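**Cube shelving – what goes where??** (page 1 of 2)

**yaneth_paucar**
Got the white cube unit up Thursday, two hours of swearing. Fruit on top, cubes mostly bare. Is that daft? Pic:
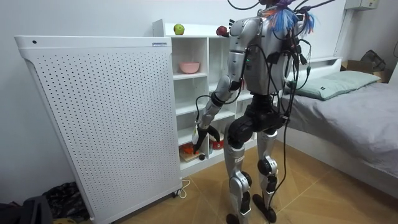
**Hepburn75**
Fruit on top is fine – easy to grab. Weight goes low though, always. I'd leave the pink bowl in its middle cube and put tins etc on the bottom row, where you've got that red and white tub already. Is it fixed to the wall?

**yaneth_paucar**
Not fixed yet. Closer one of the top, screw holes are bugging me
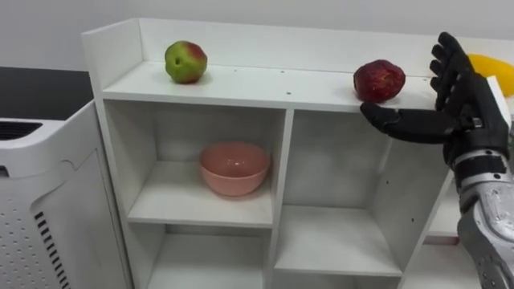

### Re: screw holes

**kenna_ogilvie**
White caps, pennies a bag. Disagree with Hepburn btw, fruit shoud go IN the bowl. It'll roll.

**Hepburn75**
Theres a lip at the back Kenna. Rolls nowhere.

**kenna_ogilvie**
Back, yes. Not the front!!

**yaneth_paucar**
Stop it you two. Leaving them spaced out, I like it 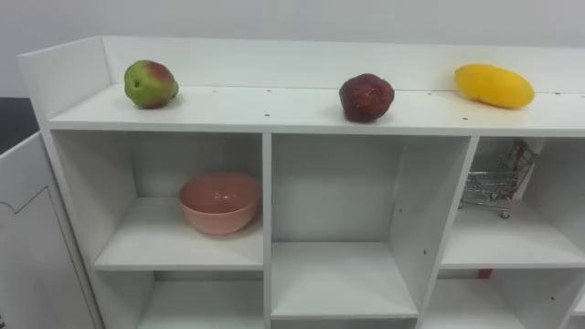
Page 2 of 2

**kenna_ogilvie**
Ok the yellow one against the back rail looks nice. Dark red one's still too near the edge – move it. And fix the thing to the wall

**yaneth_paucar**
Brackets at the weekend, promise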